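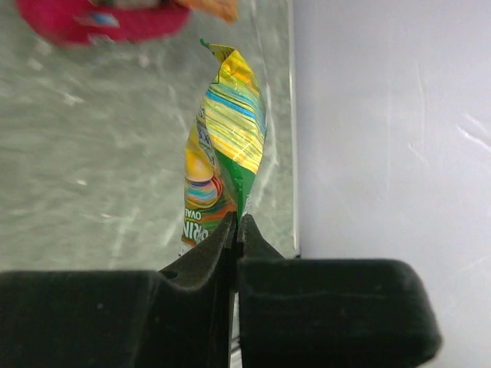

Keeping Small Hardware Sorted in a Home Workshop

Aug 4, 2020

Most of the time lost in a home shop goes to hunting for a screw of the right length. I kept mine in coffee cans for years and bought new boxes because I couldn't find the old ones. These are the habits that stuck after I cleaned it all out.

Start with one dump

Spread an old bedsheet on the floor and pour everything onto it. Pull out the trash first: stripped screws, bent nails, single washers with rust on them, plastic anchors that have already been in a wall. My pile shrank by a third before I sorted anything.

Sort by type, then by length

Wood screws, machine screws, drywall screws, bolts, nuts, washers. Only split a group by length once it fills more than one drawer. If you sort too finely at the start you end up with 19 nearly empty drawers and no room for the deck screws.

A muffin tin works well for the first pass. So does an egg carton, although the cardboard kind gives out under bolts.

Labels

Tape one piece of the actual hardware to the front of the drawer with clear packing tape. It is quicker to read than writing, and you can hold a stray screw up against it. For machine screws, write the thread on the tape as well – a 10-24 and a 10-32 look the same from any distance.

Keep a nut and a bolt of each common size on a loop of wire by the bench for checking threads.

Rust

Garages get damp in September here, when the days are warm and the nights are not. Drop a packet of silica gel in each drawer of plain steel hardware. The ones that come in shoe boxes are fine. Dry them on a baking sheet at 200 degrees for two hours when they stop working, but check first that the packet is a kind that can be heated. Paper ones usually can't.

Light surface rust comes off with an overnight soak in white vinegar. Rinse, dry right away, and wipe with a little oil. Don't do this with galvanized screws, as the vinegar strips the zinc.

The odds and ends jar

Allow yourself one jar. When it is full, empty it and sort it or throw it out. Mylene Padilla wrote in to suggest a shallow tray in place of the jar, so you can see what's in it. I tried that and knocked it off the bench twice – the jar has a lid.

Leftover furniture hardware goes in a sandwich bag with the name of the piece written on it, along with the hex key.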